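About Us
Home / About / Open Day

Hi, I'm Elli Vuorinen, and I started Metard in a rented corner of an old print shop in Pendstead with one workbench and a very patient landlord. We've grown a bit! We now have 829 square feet, a proper front door and a bell that works when it feels like it. We make hand-held grippers, we use them to teach robots how to pick things up, and once a year we throw the doors open and let everybody have a go.

The open day is in February, when Pendstead has very little else on. The first one was me, my brother-in-law and a plate of buns. Last time we had 140 people through, and the line for the gripper table went out past the bike rack (sorry to the bakery next door, and thank you for the coffee).

If you've never held one of our grippers, it's a bit like a pair of long kitchen tongs with opinions. You squeeze, the jaws close, and you get a feel for how hard it is to do something your fingers have done since you were two. Candy is what we start people on. Kids go straight in and grab. Grown-ups hover, line it up, change their mind and then grab the wrong end.

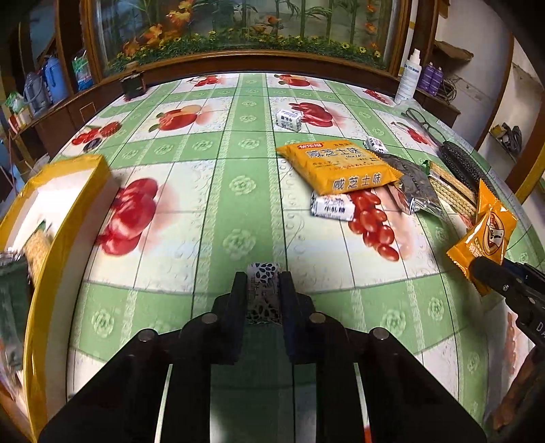 Snack wrappers are tricky little things, by the way. They crinkle, they slide, they're shiny on one side and dull on the other, and a robot that can lift a brick all day will happily chase a piece of nougat right off the table. That's why so much of our own work is with ordinary household stuff. We have more than 4,000 recorded pick-ups in our library now, and a big share of them are food packets, because I do the shopping and I have a sweet tooth.

In the back room you can see the other half of what we do. Our robot arm is called Nieminen, after the street where I grew up, and it runs through pick-ups learned from those recordings. It drops things. We let it drop things in front of visitors, too, and then we talk about what went wrong, which is usually the part people ask the most questions about. Flastach, our sorting software, is up on the big screen so you can follow along.

We also do smaller visits for schools and clubs the rest of the year. Mornings are best, from 9:30, and we can fit 50 people if you don't mind standing close together. Wear shoes you can stand in for a while. Tell us ahead of time about any food allergies, please, so we can set the table with something else.

Visits are free and so is the coffee. Write to me through the contact page and I'll get back to you, normally the same evening once the kids are in bed. And if you come by car, park behind the building and use the side door!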